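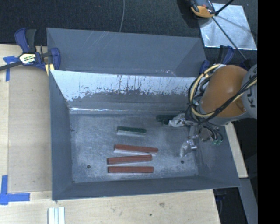
In-app video now open to every Staster advertiser

Our rewarded video trial has finished, and we're opening the format up to everyone with a Staster account! From August you can book in-app video next to your usual banners, on the same dashboard and with the same login.

The trial ran across 122 apps, mostly puzzle games, recipe planners and bus timetables, and 61 of those publishers have already asked for more video slots than we first gave them. Puverton, the walking app, was the keenest of the lot and now offers a clip at the end of every logged route (their users get an extra map for watching, and plenty of them do).

A few details for anyone setting up a campaign. Clips can be 6 seconds or longer, sound is off until the viewer taps, and you can cap how often one person sees the same ad. Targeting by region and handset works just as it does for banners. Reports refresh hourly, so you can swap a tired clip at lunchtime and see how the new one is doing by mid-afternoon, which we love.

Alcombe and Zariņš are both live with their first campaigns, and Unathi Tshabalala on our publisher team is setting up new accounts this month. Reply to this newsletter with your account name and she'll switch video on for you.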